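The Great Toothbrush Sort

I've been putting off the bathroom drawer stuff for months (since December, if you must know) and then Khoa Nông sent me a message that just said "how many toothbrushes does one place need?" Fair! So I finally gave ours an afternoon. My plan was simple: everything out, a good look at the bristles, and then back into something that stands upright.

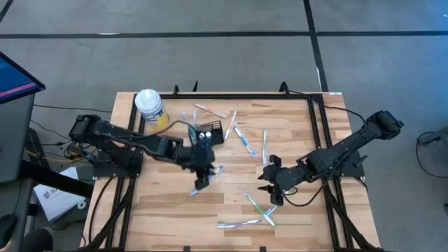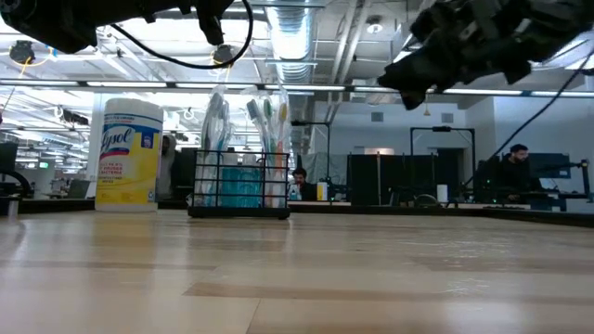 Toothbrushes on the wood, a mesh cup, then bags of them in the wire basket with the teal-blue cups. A canister close by both times, Lysol wipes in the second!

My rule is 3 months per brush, and anything with splayed bristles goes to the cleaning box for grout and faucets. I also like mixed colors, so guests can remember which one is theirs. Next up is the travel bag, which has nearly 40 tiny shampoos in it, and I'm a little scared of the zipper pocket.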